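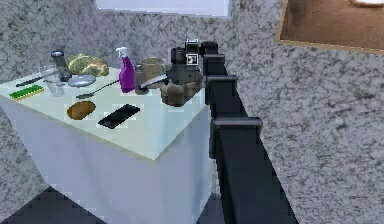

4.2 What happens after a lost ball

I went into this part expecting the pressing teams to get punished, and for the most part they weren't. We coded 3,079 turnovers in the middle third from the Driveretti league, and only 529 of them led to a shot within the next few passes. Skusar pressed higher than anyone and still gave up fewer of these shots than Tan, who mostly sat back and waited. I checked that one twice!

Part of it comes down to where the holding midfielders stand when the ball goes. Skusar kept two of them close together behind the ball, and the first pass forward usually ran straight into one of them (we called this a "blocked exit" in the coding sheet). Tan left 3 players spread wide, and a decent dribbler could go between them.

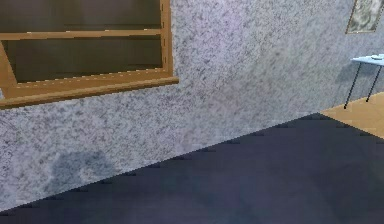 Figure 3. Wall, floor and wooden shelving unit, rendered view.

Spacing between the lines was harder to code than I'd hoped. We split the area behind the press into a shallow band and a deep band, and the coders kept disagreeing about balls that dropped near the border. The way I ended up explaining it to them was the shelving in Figure 3 – a thin board with one dark compartment over it and a deeper, taller one under it. The deep band is the tall one, and a ball on the board counts as deep. Agreement got better after that, though Tistusex matches stayed messy, mainly when their back line dropped early. I left those in. Taking them out changes the shot rate a little for Tistusex and leaves the order of the teams alone.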